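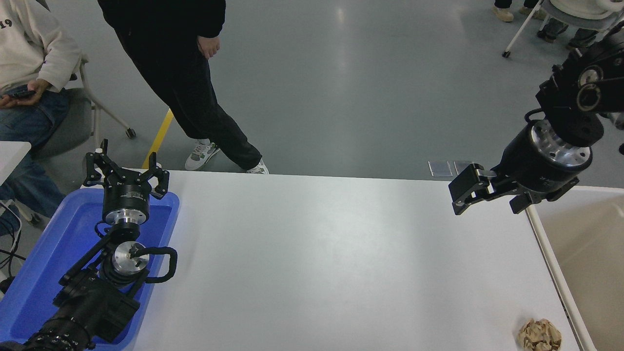 Mesa blanca con bandeja azul en un extremo, un papel arrugado junto al borde y el recipiente beige abierto a la derecha.

Drukbridge presenta Dindbridge, un conjunto de mesa, bandeja y contenedor para salas compartidas

Tiempo de lectura: 3 minutos

Drukbridge pondrá a la venta en noviembre el conjunto Dindbridge, pensado para salas de trabajo en las que varias personas usan la misma mesa a lo largo del día. El conjunto incluye una mesa blanca de esquinas redondeadas, una bandeja de plástico azul y un contenedor abierto de color beige. Las tres piezas se venden juntas o por separado.

La propuesta parte de una forma de recoger que la empresa ha aplicado en sus propias salas. Lo que se va a seguir utilizando pasa a la bandeja, que se coloca en un extremo del tablero. Lo que sobra, sobre todo papel, va al contenedor, situado junto al lado contrario. El centro de la mesa se despeja al terminar cada turno.

La bandeja tiene los bordes elevados y puede levantarse con su contenido para limpiar debajo. El contenedor no lleva tapa. Durante la preparación del producto se estudió una versión con tapa abatible, que se descartó porque obligaba a usar las dos manos y muchos papeles acababan encima.

Drukbridge fabricará una primera serie de 2000 conjuntos. La distribución corresponde a Clukex, que atenderá los pedidos de oficinas, talleres y centros de formación. El plazo de entrega se indicará en cada presupuesto y el montaje de la mesa puede contratarse aparte.

El conjunto se ha instalado en la sala Mwakyusa, un espacio compartido con sillas blancas de ruedas y más de una mesa. La bandeja ocupa el lado izquierdo y el contenedor queda a la derecha, fuera del tablero. Esta disposición puede invertirse. La empresa recomienda elegir una y mantenerla en todas las mesas de la sala, de modo que quien cambie de puesto encuentre las cosas en el mismo lugar.

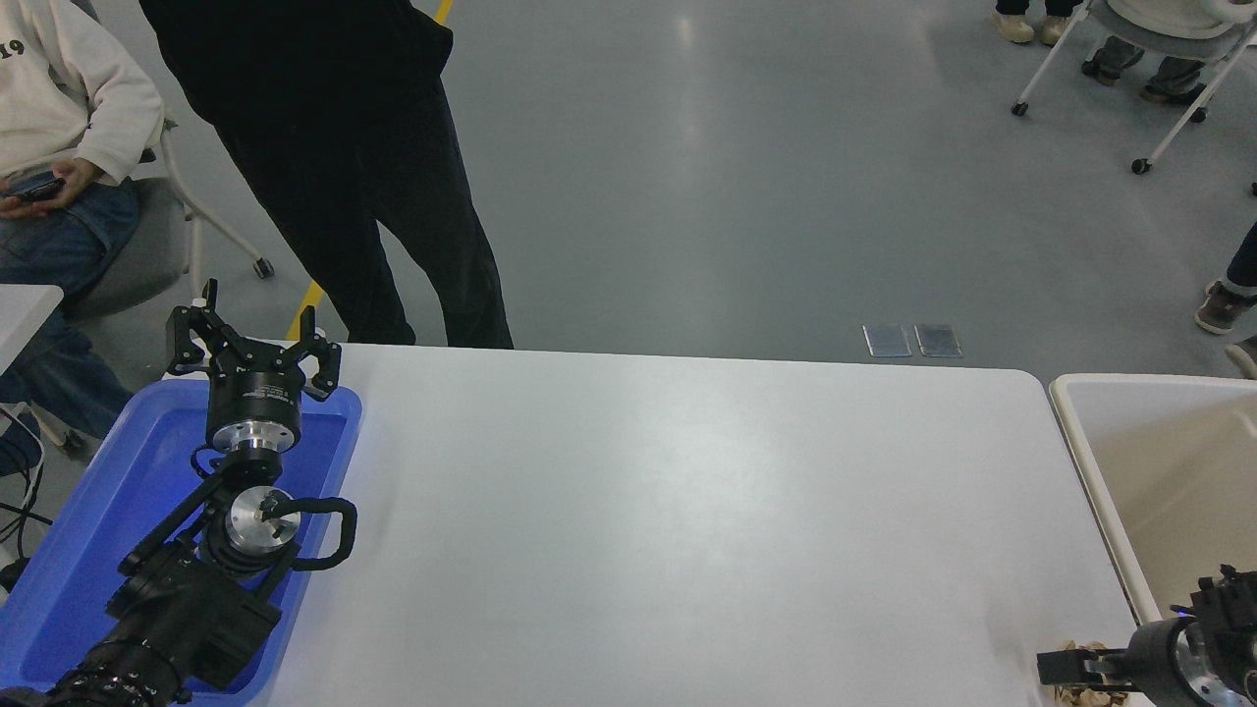

Florante Evangelista considera que el contenedor debería ofrecerse también en un tamaño menor, ya que en las salas estrechas puede estorbar el paso de las sillas. Sobre la bandeja no pone reparos, aunque pide que se venda en otros colores para distinguir el material de cada equipo.

Rommel Villanueva, responsable del proyecto en Drukbridge, confirma que el tamaño menor está en estudio. «El color azul se mantiene en esta primera serie. Queríamos que la bandeja se viera bien sobre un tablero blanco y que no se confundiera con el contenedor», explica.

Cada conjunto se entrega con una hoja de uso de dos páginas. En ella se detalla la limpieza del tablero, que debe hacerse con un paño húmedo y sin productos abrasivos, y se aconseja vaciar el contenedor al final de la jornada. Las bandejas se suministran también como recambio, en paquetes de dos.

Los precios y las condiciones para pedidos de varias salas pueden solicitarse a Clukex.

Contacto de prensa: Drukbridge, departamento de comunicación | © Drukbridge. Todos los derechos reservados | Volver arriba

Utilizamos cookies propias y de terceros para mejorar la navegación. Aceptar | Configurar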